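Our group read 560 death notices from the Paston weekly so you don't have to. The question was simple: who writes these things, and who pays?

## Method

We coded each notice for length, cause of death (if given) and adjectives. "Beloved" was excluded after the first 30, as it was breaking the spreadsheet.

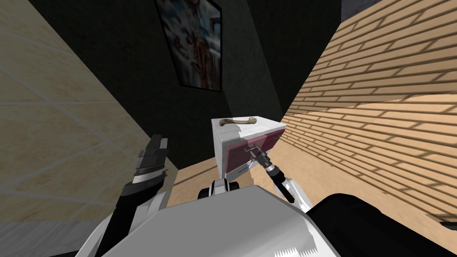
Length tracks price. The paper charges by the line after the first 4, and families on a budget become very good editors. The longest notice, for a Mr Wasum of the Holitz Road bowling club, lists every trophy — including a shared one.

- Causes of death were left out of most notices before May.
- Hobbies favoured gardening, cards and "a good argument". 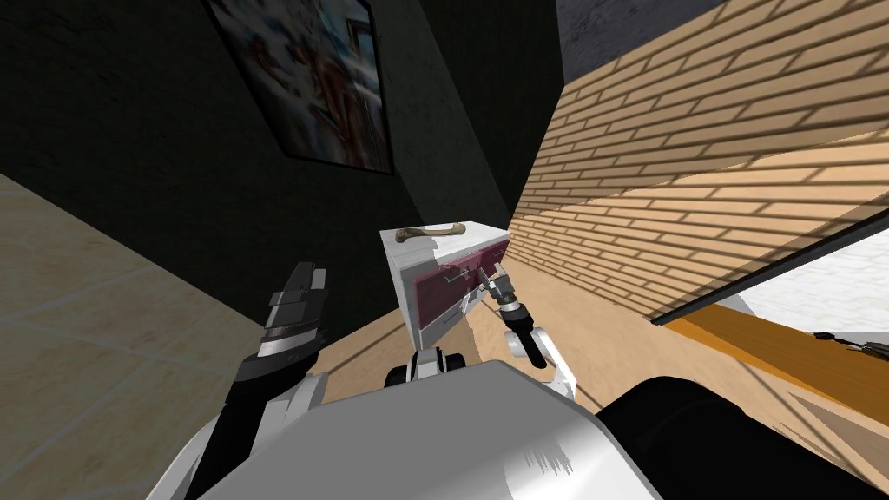

## What the trade told us

We sent 20 questionnaires to funeral homes and got four back, one of them blank. The fullest reply came from Charpentier, where staff draft the notice if the family can't face it.

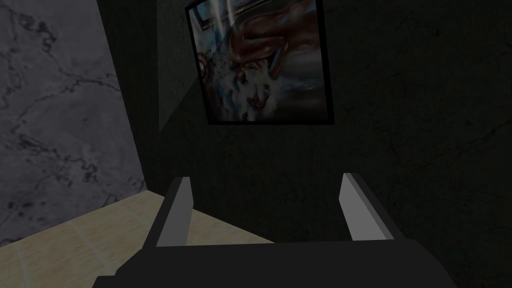 Charpentier: We keep a template, yes. Families cross most of it out and put the dog in.

Dogs were not in our coding scheme. They should have been.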